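Coasters and cups for the Wullamow tea room

Feb 7, 2019

12 shares | 3 comments

The tea room tables go back into use this month, and we have been sorting out what sits on them. The old cork mats had gone crumbly at the edges and most went in the bin. Kirsten Sveinbjörnsson asked for replacements in the last newsletter, and members have been generous. We now have a mixture of woven and wooden coasters, plus a few small trays for anyone carrying a cup from the hatch.

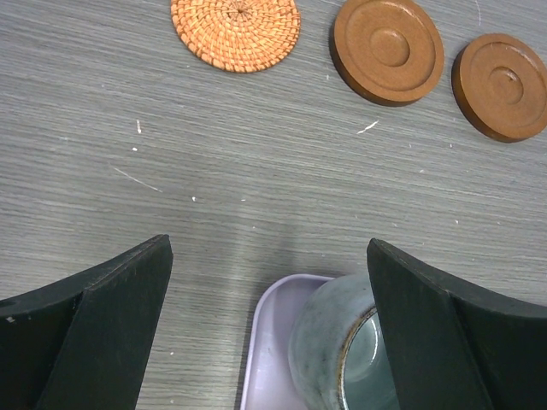 The wooden ones are best for hot mugs. They have a raised lip, so a small spill stays put, but please tip it out and wipe the dip in the middle before putting them away. Don't leave them to soak in the sink. The woven ones are lighter and suit a cold glass. Crumbs get down between the strands, so give them a shake outdoors and go over them with a dry brush. A damp cloth is fine for sticky marks - just let them dry flat before stacking.

Coasters live in the left-hand drawer under the hatch, trays on the shelf above it. Cups go back in the cupboard by the window. If you find a chipped one, put it to one side for Ragnheiður Þrastardóttir, who is keeping a list.

We could still use 13 more coasters to cover the back tables. Round or square, any colour, and they needn't match. Leave them in the box by the door before the end of February.

Share this 4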